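Planning and Budgeting a Tabletop Pushing Cell

Scope

This page covers the purchase of a small cell for planar pushing work: one arm, one fixed tool, a flat work surface and a set of loose blocks. It assumes the arm has already been chosen or is on loan from another group. If the arm is still open, settle that first. Reach and flange pattern decide most of what follows.

Grasping cells are budgeted differently and are not covered. A pushing cell has no gripper, no air supply and no finger spares, so the money moves to the table, the mount and the sensing.

Step 1. Write down the task before asking for quotes

One page is enough. State the size of the area the tool tip must cover, the heaviest object it will push, the longest unattended run, and whether objects will be reset by hand. Resetting by hand costs nothing on the purchase order and a good deal in staff hours. Put it on the page as a number of hours per week so that it can be compared with the cost of a reset mechanism.

Include the height of the tool tip above the work surface. Suppliers will not ask for it. It sets the rod length, and the rod length sets how stiff the tool is.

Step 2. Fix the table

Buy the table before the accessories. A perforated top with a regular hole grid is worth the extra cost over a plain bench, mainly for cameras and light stands that get moved during the first month. Check three things on the drawing:

Hole pitch and thread. Mixed metric and inch hardware is the most common source of small reorders.
Flatness over the area in use. Ask for the figure over that area, not over the full top.
Load rating at the arm mount with the arm at full reach and moving. The static rating is of little use.

Our own quote from Jitholm for the top, frame and leveling feet was 1,680 before freight. Freight and a lift gate were listed separately, as was the mounting plate for the arm. Ask for all of them on one sheet. A table quote with no freight line is not finished.

Step 3. Choose the work surface

The blocks should not slide directly on a perforated top. Edges catch in the holes, and the friction changes from place to place. Lay a board over the area in use and treat it as a consumable.

Wood is acceptable for most work and can be cut locally. Order at least one spare from the same stock, cut at the same time. Record which face is up. If results are to be compared across months, log every board change with the run number.
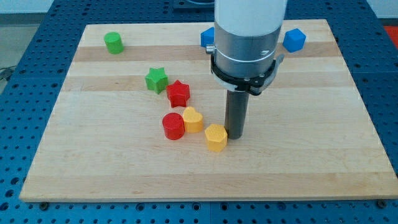 Hold the board down at the corners if the tool will ever touch the surface. Clamps must sit outside the sweep of the tool and the lowest joint. Where they cannot, use countersunk screws from above and add the time for drilling to the labor line.

Step 4. Specify the tool

A straight rod with a rounded tip is sufficient. Request the following from the machine shop or supplier:

Rod diameter and free length, with a tolerance on straightness.
Tip radius. A sharp edge will mark the board and the blocks.
Clamp type. The rod should be replaceable without removing the whole mount from the flange.
Any bracket attached to the mount, with its mass and offset, for entry in the controller.

Buy 4 rods with the first order. The unit price drops, and a bent rod will otherwise stop work for as long as the shop queue lasts. The Orno mount on our arm takes a plain rod and needs no adapter. The Clarnent mount costs less but requires an adapter ring that is ordered under its own part number.

Tool center point calibration has to be repeated after each rod change. Allow half an hour per change in the operating estimate.

Step 5. Select the blocks

Blocks are cheap and are usually left until last, which causes delays when the vision work starts. Settle colors and shapes together. Different shapes in the same color are useful for checking that software does not rely on color alone. Round blocks roll if they tip over, so decide whether the software must recover from that or whether an operator will step in.

Buy two complete sets from one batch. Color varies between batches and will show up as a detection fault.

Step 6. Sensing and light

Allow 900 for one overhead camera, lens, cable and bracket. Do not economize on the cable. Route it off the table with strain relief and confirm the length against the arm's full motion.

The arm will hide part of the board from most camera positions. Test this with a borrowed camera before placing an order. If objects are lost behind the wrist for more of the run than the task page allows, a second camera at an angle is needed and the line doubles. Diffuse light is preferred, as bright metal on the tool mount throws reflections that move with the arm.

Step 7. Add the lines that are usually missed

Risk assessment and any guarding it calls for.
Emergency stop wiring and a second button if operators stand on both sides.
Floor space, including the clearance needed to reach the back of the table.
Electrical outlet on its own circuit.
Installer time. Dağdelen quoted 3 days on site for ours, with travel billed separately.
Storage for logged data for one year.

Set contingency at about 15 percent of the total excluding the arm. Most of it will go on brackets and fasteners.

Step 8. Order of purchase

Place the table order first, as it has the longest lead time. Order the tool mount and rods once the flange drawing is confirmed in writing. Cut the boards after the table is in place and the usable area has been measured with the arm powered. Camera brackets go last. Keep the task page from Step 1 with the purchase file and revise it whenever a line changes.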